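Bundberg Rabbit Tray
Serving and tidy tray, cream

Sold by Fisley Home. Item listed January 2018.

A light plastic tray for breakfasts, snacks, craft bits or the things that pile up by the front door. It comes from the Bundberg children's table range, drawn up by Khôi Quách, and it is the plainest piece in that range. The other trays have pictures all over. This one keeps most of its surface clear, so it also gets bought for desks and bedside tables.

The raised rim goes round the edge and keeps pencils and beakers from sliding off when the tray is carried. Corners are rounded. The finish is matt and wipes down with a damp cloth.
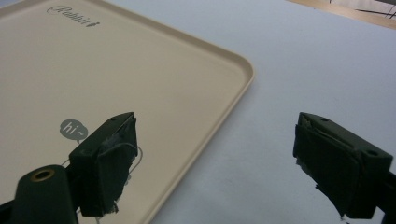

Rabbit Tray in cream, with script lettering and "hi~" speech bubble.

The printing is in grey. Please don't use scouring pads or bleach on it, as the lettering is fine and will wear. Washing up by hand is best – the top rack of a dishwasher is all right now and then, on a cool wash. Not for microwave or oven use, and hot pans should go on a trivet.

Details
Material: plastic
Colour: cream
Rim height: 16 mm
Weight: almost 600 g
Suitable for food: yes
Stacks with: Bundberg Plain Tray, same size

Delivery and orders
Single trays go out from our Clarkard warehouse in a card sleeve. Nurseries and cafés ordering 200 or more should ask for the trade price, and these orders are packed flat in cartons. We can't split a carton.

The August delivery had a slightly paler cream than earlier stock. If you are adding to trays you already own, tell us when you bought them and we will match the shade if we can.

Returns are accepted on unused trays in their sleeve. Shops in Kaimal can collect and return at the trade counter.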